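Sotiris Zervas
21st August

1/ I moved to Clenley in March and I still do the laundry like my grandmother did. Many people ask me how I keep white towels soft without softener. I will write it in a short thread, please be patient with my English.

2/ First thing — use less detergent than the bottle says. The water in Clenley is hard, and if you put too much soap it stays inside the cotton. After 11 washes the towel feels like cardboard.

3/ White cotton goes alone. No socks, no "almost white" shirts. I was careless with one gray T-shirt when I lived in Girard and I lost a full set.

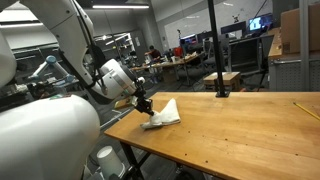 Rhonda Sandhu: Do you put vinegar in every wash or only sometimes? My mother says every time, but I worry about the rubber in the machine.

4/ @Rhonda, only sometimes. I do it every 5 washes, half a cup, in the rinse. Your worry is correct, too much vinegar is not kind to the rubber seal. And never together with bleach, please.

5/ Before hanging, shake each towel hard, 2 times from every end. It opens the loops. My neighbors in Altness used to hear me from the street and they knew it was washing day.

6/ Sun is good for white, but not the whole afternoon. I bring them in when the edges are dry and the middle is still a little cool, then 30 minutes inside near a window.

7/ Folding is the part where I have no rules. My grandmother wanted thirds, my wife wants a square, and I stop arguing.

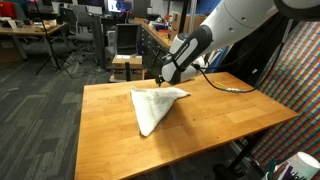 White towel, triangle style.

8/ Wayne Gauthier asked me about old yellow stains. I soak overnight in warm water with washing soda, then a normal wash. For very old ones it does not always work — I have a pillowcase that still resists me.

9/ Tomorrow I will write about wool, it is a longer story.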